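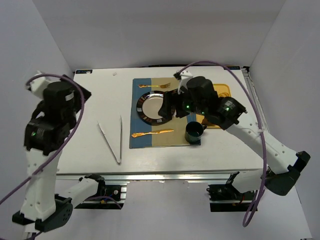 **Table & Tray Group, Sampaio building, ground floor bench**

August 23, 2019

Place setting day. I said I'd write this one up properly because the May notes were two lines and a coffee ring, and Tarık has been reminding me of it ever since.

So, the breakfast setting. Mat in the middle of the white table, round plate on the mat, gold fork above the plate, gold knife below it, green mug at the bottom right corner, yellow tray with the food off to the right, tongs out on the left. I know, I know, a fork above the plate is a dessert fork and people will write to me about it. Mairéad already has! She grew up in a guesthouse and wants fork left, knife right, blade in, and she is correct as far as the guesthouse goes. But we are doing the flat version this week, everything lying sideways, and I want to give it a fair go before we switch back.

What I like about the flat version is that the mat gets to do some of the work. The blue section on the left is where the handles go and the beige is where the business ends go. Put the fork down with its handle on the blue and its tines on the beige, pointing right, and you're done, you don't have to measure anything. The knife goes the same way round under the plate. Mine always ends up a little tilted and I've decided I don't care, a finger's width at the tip is fine. Eduardo cares. Eduardo can straighten it.

The plate. We have had the plate argument so many times that I'm writing down where we landed so we can stop. We're keeping the one with the wide dark rim, with the black, brown, gray and whitish blocks. Yiran wanted the plain white Zutoton ones, which stack better and which we have a whole crate of, but white plates on a white table drive me up the wall when I'm checking a layout from across the room. The blocky rim shows up from the doorway. It also hides crumbs beautifully, so WIPE THE RIM, don't just look at it and think it's clean. The middle is pale and shiny and will tell on you by itself.

Cutlery. The gold set is the one with the ornate handles, and the pattern is a pain to clean. I used a soft toothbrush and warm water, and please don't use the scouring pad on it, I found one in the drawer and I'm hoping it was never used in anger. Dry it straight away and put it back in the felt roll. The roll lives in the second drawer with the spare mats. There was a teaspoon in there from the canteen, which I've returned.

Tongs. They live on the bare table left of the mat, open, joined end toward the front edge and tips toward the back. I tried keeping them on the tray first and hated it, they roll into the food and then everything has a tong print in it. On the left they're a long way from the tray, I admit, and Mairéad pointed out that you reach right over the plate to serve. She's right about that too. I want to try them between the mug and the tray next, but the mug handle sticks out toward the tray on that side and there isn't much room to play with.

Which brings me to the mug! The handle question is still open. Right now the mug stands on the lower right corner of the mat with its handle pointing away up to the right. It looks nice. It's also slightly annoying to pick up if you're sitting at the front, your hand has to go around. Eduardo thinks handle straight right, I think handle toward you at an angle, like every café I've ever been in. If we turn it, the patch of dark blue in the corner is a good marker for the base, because you can see straight away when somebody has put the mug back in the wrong spot. Dark green on dark blue is not my favorite combination, by the way. The Horkoveo people sent over a catalog with a mustard one and I have folded down the page.

Tray. Yellow, rounded corners, raised rim. The round golden-brown pieces go at the upper right and the darker brown thing goes at the lower left, near the mug. I'd like to keep those apart. When they're all jumbled together it looks like the end of a party. The raised rim is great and I take back what I said about it in May, things stay put when you slide the tray across. It's harder to wipe out in the corners, so use a folded cloth and go around twice.

Small stuff, in no order:

- There's a tiny whitish scrap near the back left of the table. I noticed it far too late, of course. Wipe down the whole top before laying the mat, including the back corners where it's easy to be lazy.
- The mat wants to be flat before anything goes on it. Roll it the wrong way for a minute if it's curling.
- Lay in this order: mat, plate, fork, knife, mug, tray, tongs. I tried the tray earlier and kept catching it with my sleeve.
- The Prellport order came, 600 paper napkins, which is what happens when you tick the box for a case and think you've ticked the box for a pack. They're under the sink. Please use them. Please use them for anything.

On the napkins, since we've got them: Mirjam asked where one would even go in the flat version. Left of the plate is the obvious place, on the blue, but then it's under the fork handle or bumping against it. Folded in a long strip below the knife might work. Or on the plate, which I think looks fussy but I was outvoted in the kitchen, three to me.

Clearing went quicker than laying, as ever. Tray off first with the food still on it, then mug, then cutlery, plate last, and shake the mat over the bin and not over the sink (the drain is slow again, I've put a note in). Yiran wants to try clearing with everything piled on the plate, like at home. Fine by me as long as the gold things aren't scraping across that shiny middle. I'd put a napkin in between. We have napkins.

Still to do:

- [ ] turn the mug handle and see who complains
- [ ] tongs between mug and tray, if they'll fit
- [ ] Mairéad's guesthouse setting, same mat, same plate, so we can compare
- [ ] find the lid for the crumb tub
- [ ] Tarık to read this and initial it, and to stop bringing up May

M.M.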